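Soaking beans, hard water and my mum's pea soup

Home Kitchen > Soups, Stews and Slow Things

prairie_ladle
Posts: 575

Hello all, settling in with a cup of tea because I have a long one for you. I've been making my mum's yellow pea soup for most of my grown-up life, and it always came out the same, lovely and thick and soft enough to feed a baby. Then we moved out to Climholm in April, and every pot since has been full of little bullets. Same recipe, same heavy pot, same brand of peas (Wumard, the whole ones in the paper bag). I simmered the last batch for 8 hours and my neighbour was still politely chewing.

My sister thinks the peas are old. My neighbour says it's the well water out here, which leaves a white crust in the kettle after 2 days. I had always thought hard water was a laundry problem!

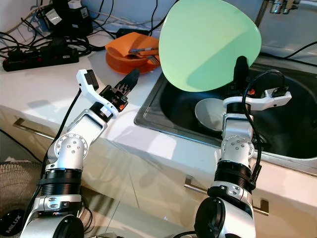

The other thing is that Mum never soaked hers at all. She'd rinse them, pick out the stones and put them straight on with the ham bone, and we'd eat at suppertime. So I'm a bit stubborn about soaking, I admit, but I'm ready to be talked around. What would you try first?

tidewater_tess
Posts: 52

Oh, you poor thing, I know that soup! It's the water. We had the same trouble with chickpeas when we were on a bore, and a pinch of baking soda in the soaking water sorted it out the very first time. I use a quarter teaspoon to a litre, soak overnight, drain, rinse well, then cook in fresh water. Don't be tempted to add more or they'll taste like soap, and you'll be sad about the ham bone.

I do mine in whatever bowl is clean, with plenty of room for them to swell.
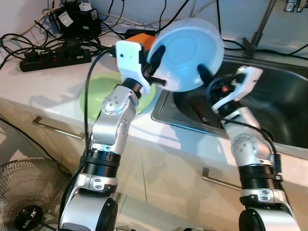 Light blue bowl, over by the sink.

If you still don't want to soak, try buying one jug of filtered water from the shop and making a half batch with that. At least then you'd know if it's the water.

oldstockpot
Posts: 8

I'm going to disagree with Tess, nicely I hope. Baking soda does soften them, but it wrecks the flavour and turns the skins to mush. I'd look at the age of the peas before anything else. A bag can sit in a warehouse for ages before it ever gets to a small town store, and an old pea stays hard no matter how kind you are to it. Is there somewhere near you with a faster turnover? We get ours from Jayawardena, a little grocer that goes through a sack of split peas in no time, and I've never had a bullet yet.

Also, when does your salt go in? I was taught to leave it until the end.

tidewater_tess

The salt thing has been argued over in this forum so many times, bless us all. I salt my soaking water and the skins come out more tender for it. And a quarter teaspoon of soda doesn't turn anything to mush, Stockpot, you must have had a heavy hand!

oldstockpot

My hand is perfectly light, thank you. We may have to agree to differ over the soda. I'll try the salt, though.

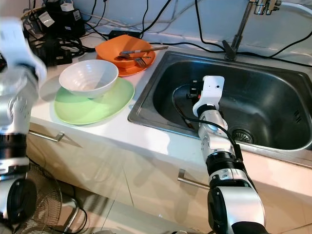

Side-by-side batches are the only way I've ever settled this sort of thing in my own kitchen. Soak half the peas in tap water and half in filtered, label them with masking tape, and cook them in matching pots for the same length of time. You need a bit of elbow room for it, a stretch of white countertop beside a stainless steel sink like that one, so the draining and rinsing stays close by and the two lots don't get mixed up. Taste at the hour and every half hour after. If both are hard, it's the peas and I win.

prairie_ladle

You are both so good to me. I phoned my sister and she's sending a fresh bag from Itamum, the bulk place near her, and I've picked up a jug of filtered water as well. The ham bone had salt in it all along, so Mum was salting from the start without giving it a thought. I'm putting two bowls on to soak tonight, no soda this round (sorry, Tess), and I'll come back and tell you how they went.

tidewater_tess

Forgiven! Save the old bag for pie weights. And do you put savory in yours, or thyme?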